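## 4. Submitting the work permit file

Complete this section after the host employer has signed the placement form. Files for the Uselville and Miltham offices use the same portal, but each office has its own intake code.

1. Sign in and open **Applicant > Documents**.
2. Enter the intake code. For Uselville, use 342.
3. Upload the signed placement form as a single PDF. Keep the file under 10 MB.
4. Upload the birth certificate and, if it is not in English, the certified translation. Place the translation after the original in the same file.
5. Enter your name exactly as it appears on the birth certificate, including middle names.
6. Select **Check file**. Fields marked in red must be corrected before you continue.

**Note:** The portal signs you out after 14 minutes without activity. Unsaved entries are lost - select **Save draft** at the end of each step.

**Caution:** Do not submit a second file to correct an error in the first. Duplicate files are both placed on hold. Write to the case officer instead (Uselville: Yaowalak Chantharasri; Miltham: Fulvio Gentile).

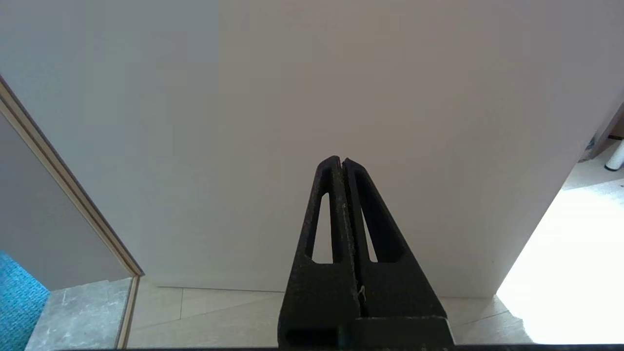 7. Select **Submit** and record the receipt number. You will need it for the interview booking in Section 5.
8. Pay the filing fee within 4 business days. Payments made by a host employer must carry the applicant's receipt number in the reference line.

**Note:** Files received after 4 p.m. on Wednesday are reviewed the following week. The status stays at "Received" until review begins.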